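Recording Demonstrations with the Hand-Held Gripper
Section 4: Checking the tool and starting a session

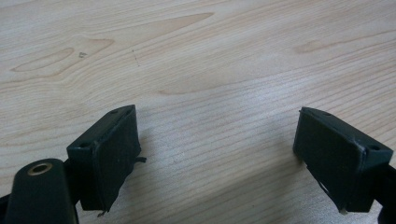
Figure 4-1. Gripper view at the start position, fingers open over a bare tabletop.

This section covers the checks you make before each session and the steps for recording a demonstration by hand. It assumes you have already charged the tool, paired it with the Dernirholm recording software, and set up an operator account (Section 3). If you will be driving the arm by remote control instead, go to Section 6 after you finish 4.2.

4.1 Preparing the work surface

1. Clear the table. Remove everything that is not part of the task, including tools, tape, and cups.
2. Wipe the surface with a dry cloth and look it over. Small specks and pencil marks on the table do not need to be removed, but do not add new ones between takes.
3. Check the lighting. A glossy tabletop will look brighter where it catches the light. Some brightness is fine. If the wood grain disappears completely in the preview, move the lamp or close the blind.
4. Leave the lights alone once you have started recording.

Note: A soft shadow between the fingers is normal and will move with the tool. You do not need to get rid of it.

4.2 Checking the fingers and pads

1. Turn the tool off.
2. Look at the pad on the inner face of each finger. The pads take most of the wear and will fray along the edges before anything else on the tool needs attention.
3. Trim any loose strands with small scissors. Cut level with the pad edge. Do not pull them - a pulled strand can lift the pad.
4. Press down any lifted edge with your thumb and hold it for a slow count of ten. If it lifts again, replace the pad (Section 9.2).
5. Look at the pivots. Each should turn freely with no grit around it.
6. Squeeze the trigger fully and let go. The fingers should meet squarely and open again without sticking.

Caution: Always replace both pads at the same time. A new pad facing a worn one changes the way the grip closes, and takes recorded before and after the change should not be mixed in one set.

Caution: Keep your free hand out of the gap when you squeeze the trigger.

4.3 Setting the start position

Every take begins from the same kind of view: fingers open, pads facing each other, and a clear stretch of table between them.

1. Turn the tool on and wait for the steady light.
2. Open Preview in the software.
3. Hold the tool over the table with the fingers pointing away from you and the trigger released.
4. Check that both fingers show in the lower part of the preview, one on each side of the gap. If one is missing, the camera mount has slipped. Loosen the mount screw, straighten it, and tighten it again.
5. Hold still and press Set Start. The software beeps once when the position is saved.

4.4 Recording a take

1. Place the task object on the table. Vary where you put it from one take to the next.
2. Return the tool to the start position.
3. Press Record and wait 2 seconds before you move.
4. Do the task at an even speed, a little slower than you would with your bare hand.
5. Keep your free hand away from the object unless the task sheet calls for it.
6. When the task is done, release the object, lift the tool clear, and press Stop.
7. Mark the take Keep or Discard. If you dropped the object and picked it up again, mark it Keep and tick Recovery.

Note: The standard set for one task is 200 takes. The software shows the running total in the upper right corner. Take a break whenever your wrist gets tired, and repeat 4.3 when you come back.

4.5 If something goes wrong

Message 123, "Start position not found": The tool is too far from the saved position. Bring it back over the table and try again. If the message stays, repeat 4.3.

Message 766, "Finger travel out of range": The fingers did not open or close all the way. Turn the tool off and check for a loose strand or a bit of debris in the linkage.

Preview is frozen: Unplug the cable at the computer end, wait for the light to go out, and plug it back in. Takes already marked Keep are not lost.

4.6 Ending the session

1. Press Close Session and wait for the upload bar to finish.
2. Turn the tool off and set it in its cradle with the fingers open. Storing it closed flattens the pads.
3. Write any pad changes in the session log, with the tool number and your initials.

Section 4 revised Thursday, May 2, 2019. Text by Kirstin Ogilvie, checked by Lungile Mokgethi. Send corrections to the Dernirholm documentation desk.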